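Speaker notes: Sorting office waste by weight, Zitberg building, Bragança

Slide 1. Title
Say that the talk covers general waste only. Paper banks and kitchen organics were measured separately and are in the handout.

Slide 2. Why weight
Haulers bill by lift, so a half-full container costs the same as a full one. Tenants only ever see the lift count. Weight per desk gives a figure that can be compared between floors. Define it slowly; this is where people got lost at the July run-through.

Slide 3. Setup
503 desks. 19 collection points. Bags tagged by the evening crew, weighed on the loading dock, tare subtracted. Readings go into Drultero at the end of the shift. Mention that the scale reads in 20 g steps, so a single light bag means very little and only floor totals are used.

Slide 4. Results
2324 kg over the trial. Point at the second bar, not the first. The first includes the move-out on the upper floor and should be ignored. Largest fraction by weight was food and liquid left in cups. Largest by volume was paper towels.

Slide 5. Liners
Liners are the part Nurkiteck asked about. A liner changed every night regardless of fill is mostly air going to the dock. In the trial, bins under one-third full were emptied into a cart bag and the liner was left in place. Liner use fell by 700. Pause for questions on hygiene. Answer: any bin with food or liquid in it gets a new liner, whatever the level.

Slide 6. Limits
One building, one crew, no winter data. Do not extrapolate to sites with canteens.

Slide 7. Fill level in practice

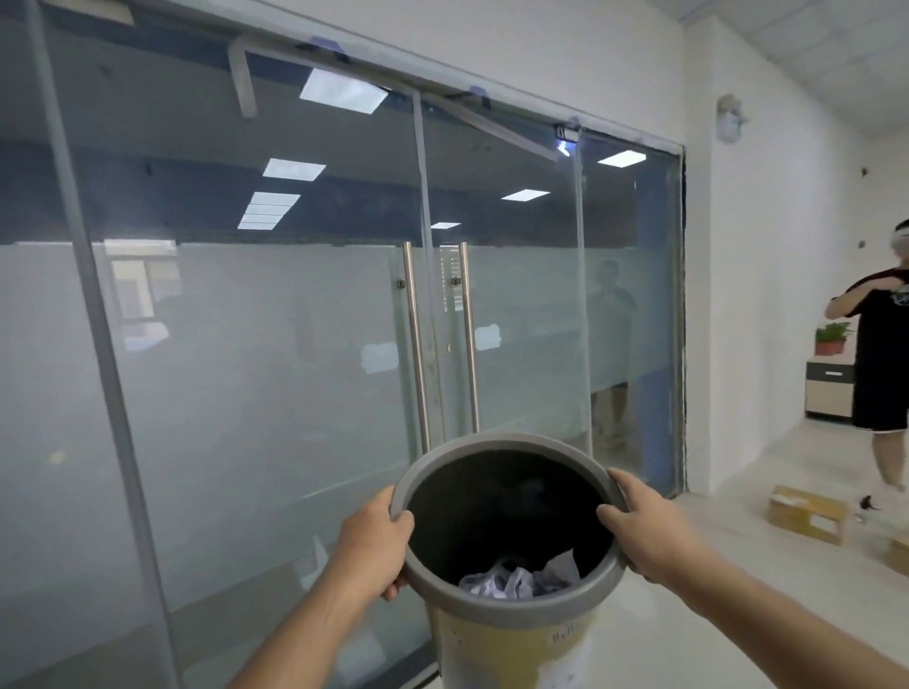 The one-third rule depends on a quick judgment at the bin, and the crew has to make it the same way every time. Read the level at the contents and ignore the bag folded over the rim. Crumpled paper and tissue in a small pile at the bottom of the liner is well under the line, so by the rule it goes into the cart bag and the liner stays. Leave this slide up for questions. The tare table is on the back page of the handout.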